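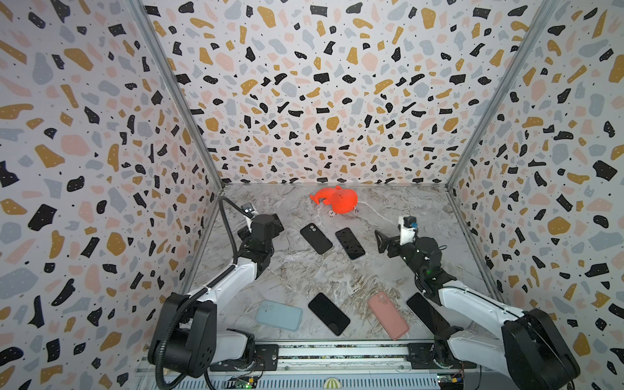 According to Myroslav Skoryk, the phones should all be charged and wiped before I even think about where they go. I had planned to put them in a bag and drop them at the recycling center in Sunitville, so now I'm stuck on the wiping part.

These are old family phones that came out of desk drawers when we moved. Two of the black ones look the same to me when they are off, except that one has a camera bump that shows when it is face down. At least one takes a charger I no longer own. I know the passcode for most of them. One belonged to my mother-in-law and she doesn't remember hers.

What I would like to know:

Is a factory reset enough, or do I need special software?
What do I do about the one with no passcode?
Are any of these worth selling, or should they all go to recycling?

I would also like to get the pictures off first. I tried one phone in October and gave up when it kept shutting down at 12 percent.

Posted 4 April 2023 by drawerfull
165 views

karaca_repairs

A factory reset is enough for almost any phone made in the last several years. The storage is encrypted and the reset throws away the key. You don't need to buy software for it.

The order matters more than the method:

Charge the phone to at least 60 percent and leave it plugged in.
Copy the pictures to a computer, then open a few on the computer to make sure they copied.
Sign out of the main account on the phone.
Remove the SIM card and the memory card if there is one.
Run the reset from the settings menu.

Signing out is the step people miss. If you reset without doing it, the phone can still ask for the old account when the next person turns it on, and then it is no use to them.

For the one that shuts down early, the battery is worn. Plug it in, turn on airplane mode, turn the screen brightness down and copy in small batches. If a phone has a swollen back or the screen is lifting, don't charge it at all. Keep it away from the others and tell the recycling center when you hand it over.

For the lookalikes, put a strip of masking tape on the back of each one and write the owner's name on it before you start – otherwise you will end up checking the same phone twice.

Woston Pete

Just take them to the Trumeva store, they have a bin by the door. I put 3 in there last year and never had a problem.

drawerfull

Thanks Pete, but did you wipe them first?

Woston Pete

One of them. The other two wouldn't turn on.

lena in the valley

On the passcode, try asking her to hold the phone and type it without thinking. My father could not tell me his number but his thumb knew it. Don't keep guessing, though. Some phones lock for longer each time and some erase themselves after too many tries, and you would lose the pictures.

If she can still get into her account on a computer, look there before you do anything else. The pictures may already be backed up, and you can erase the phone from the same account as long as it is online.

On selling, look up the exact model in the settings before you reset. A scratched phone with a 3000 mAh battery that barely holds a charge isn't worth the postage in my experience. I kept one of mine as a kitchen timer and music player and recycled the rest.

drawerfull

The thumb thing worked. She got it on the second try. Copying her pictures now, and I have tape on the rest of them.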